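Looking After a Headset: speaker notes
Lunchtime talk for the Onotik support desk, 32 minutes with questions

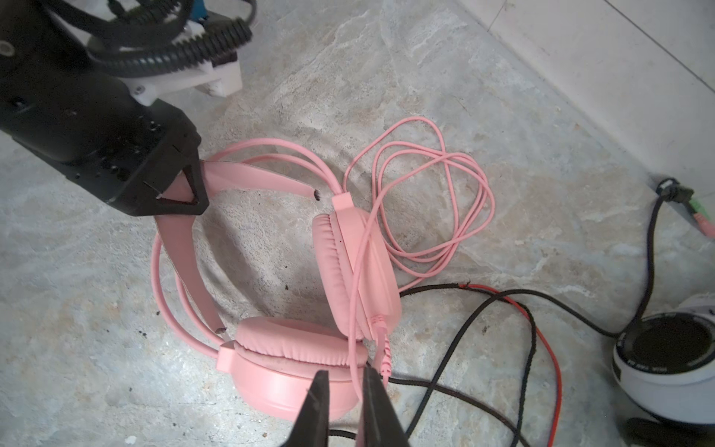 How often should ear cushions be wiped down?
Once a week if one person uses the headset every day, and after each person if it is shared.

Opening (2 minutes)

Thank people for coming and get the lights down. Ask for hands: who has had a headset replaced in the past year? Then ask who knows what was wrong with the old one. Most hands will go down, and that gets us into the first part.

We went through the returns box in January. It had 78 headsets in it. The largest group had nothing wrong with the speakers. They had split cushions, bad cables, or a band that wouldn't hold its position. Say this slowly and wait a moment before the next slide.

Part one: cushions

Point to the pink headset on the slide. The lower cup is the one to look at, with the cushion facing up. There are soft wrinkles along the rim. Wrinkles on leatherette are normal and a headset with wrinkled cushions can stay in use. Flaking is different. Once the surface comes off in small pieces it will keep coming off, and the cushion should be changed.

How to clean them:
Unplug the headset first.
Use a soft cloth, slightly damp, with a drop of mild soap.
Wipe the cushion all the way around, including the fold where it meets the shell.
Dry with a second cloth and leave it for 10 minutes before wearing.

Alcohol wipes. Someone always asks. They are fine on the hard plastic of most headsets but they dry out leatherette. The Porkley sets we hand out to new staff have fabric cushions, and those come off and can be hand washed. Don't put them on a radiator.

Mention light colors here. Pale cushions and pale plastic show makeup, hair dye and newspaper ink sooner than black does. Clean marks off the same day if you can. Old stains on a light shell usually stay.

Part two: the cable

Still on the same slide. Show the ribbed piece where the cable comes away near the upper cup. The name for it is a strain relief. Explain that it spreads the bend over a longer stretch of cable so the wires inside don't get folded at one point. It can only do that if people leave it some room.

Things that damage it:
Wrapping the cable tightly around the band at the end of the day.
Pulling on the cable to unplug it.
Rolling a chair over it. We had several of these.

Loose loops, the width of a hand or wider, held with a fabric tie. Pass the demo cable around now and let people try it. Go on talking while it goes around, or we lose time.

If the sound cuts in and out when the cable moves, the fault is most likely in the cable or the plug. On the Sindolo model the cable comes off and we keep spares in the supply cupboard. On models with a fixed cable, bring the whole thing to the desk. Please do not tape it and carry on.

Part three: the band

Trace the arc of the headband on the slide with the pointer, then the two blocks where it joins the cups. Those joints take the load every time a headset goes on or comes off. Use both hands, one on each cup. Taking it off by one side twists the band and strains the joint on the other side.

Don't stretch a new headset over a stack of books to loosen it. Adjust the size first. If it still pinches after a few days, ask for a different model.

Wipe the underside of the band when you do the cushions. People forget it, and it gets as much skin and hair oil as the cups do.

Part four: where it lives

A headset on the floor gets stepped on. It also picks up dust and grit in the cushions, and a stone or tile floor will scratch a smooth shell. A hook under the desk is best. The Dvořáček hooks clamp on without screws and there is a box of them by the door. Take one on the way out. A shelf or a drawer is fine too, if nothing heavy goes on top of the cups.

Keep it out of direct sun. Pastel plastic can yellow on a windowsill, and cushions go stiff.

For shared desks, we would like each person to have their own pair of cushions in a labeled bag. Order forms are with the hooks.

Questions

Likely ones: can I use my own headset (yes, if it passes the sound check), who pays for cushions (the department), what about earbuds (separate talk).

If there is time left, offer to look at any headsets people brought with them. Collect the demo cable before everyone leaves.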